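From: Agnes Eklund
To: clivar-users list
Subject: Re: [clivar-users] How many demos before it stops being silly?

On a February evening, Öberg wrote:
> We have 28 teleoperated demos of table clearing so far and the policy
> still goes for the same spot every time, whatever is on the table. Do we
> just need more, or are we recording them wrong? Our operator is very
> consistent, if that matters. Also, has anyone had luck with foil? We
> leave it out at the moment.

Hi Öberg and all,

Oh, it matters! Consistent operators were our trouble too. Our first 100 at Brusley were beautiful, smooth and nearly identical, and the policy learned exactly one table. Then we started shuffling everything between takes and letting people be a bit clumsy (grab, miss, back off, grab again) and the next batch was worth far more to us than the first. We're at 300 now and I still get excited watching new ones come in.

So yes, record more, but move your stuff first. Swap sides, turn things over, put the tray somewhere annoying. And please don't leave out the foil! It is the best teacher on the table. You squeeze a foil tray a hair too hard on the leader arm and it folds up on you, so operators learn to take it by the edge and lift slowly, and that shows up in the data.
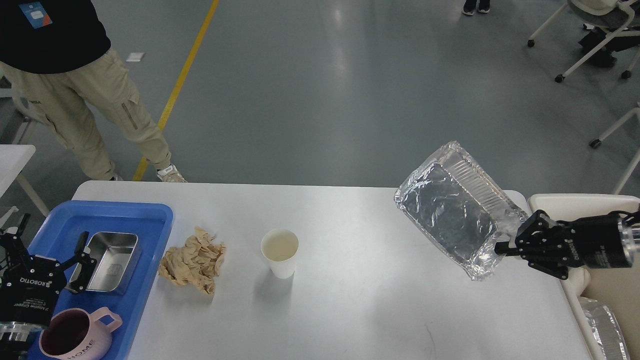

Right gripper with a foil tray by the edge, left one open over the steel container in the blue tray. Paper cup and paper ball still on the table.

Two things that helped us with two-arm takes. We let the idle hand do something small, like getting into place for its next pick, because if it just hangs there in every demo the policy learns to let it hang. And we keep the bad takes in a separate folder instead of deleting them. I went back through ours last month and pulled out 6 where the operator dropped something and recovered really nicely. Those went straight in.

One question back to you: are you replaying at full speed? Ours got jerky on Clivar until I trimmed the pauses at the start of each take, where the operator is still settling into the grips. Terton's trimming script does it in one go, and I can send you my settings if you want them.

Would love to see your 28 if you can share them, even the silly ones!

Agnes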